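Why Does a Cozy House Need a Thick Blanket in the Attic?

When you climb into bed on a chilly night, you pull up your blanket and after a little while you feel toasty. Now, your blanket didn't make any heat – you did! The blanket just kept your heat from wandering off. Houses do something very much like this, and their blanket is called insulation.

Warm air likes to float up. In an old house with nothing under the roof, it drifts to the top and its heat slips away into the sky, and the poor furnace downstairs has to work and work to make more.
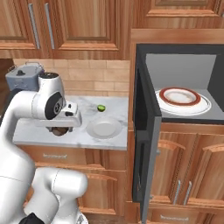
What is insulation made of?

Lots of different things, such as fluffy glass fibers, sheep's wool, or even chopped-up old newspaper. They are all full of tiny pockets of air, and heat has a hard time getting through air that is standing still.

Think of a puffy winter coat and you have the idea. (Please don't touch the fluffy stuff in your own attic, though, as some kinds are very itchy.)

In the little town of Millholm there is a row of houses that are roughly 100 years old, and for most of that time their attics were bare. One November, a crew from Brindell laid down thick rolls of wool, and the families soon found they could read in the upstairs bedrooms without wearing 2 sweaters.

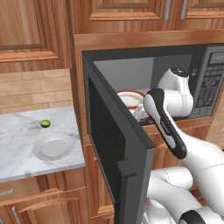
Words by the Pichon Young Readers' Desk

Insulation has a summer job, too. When the sun bakes the roof in July, the same blanket slows the heat on its way in, so your bedroom stays nicer for sleeping – and for building forts, of course.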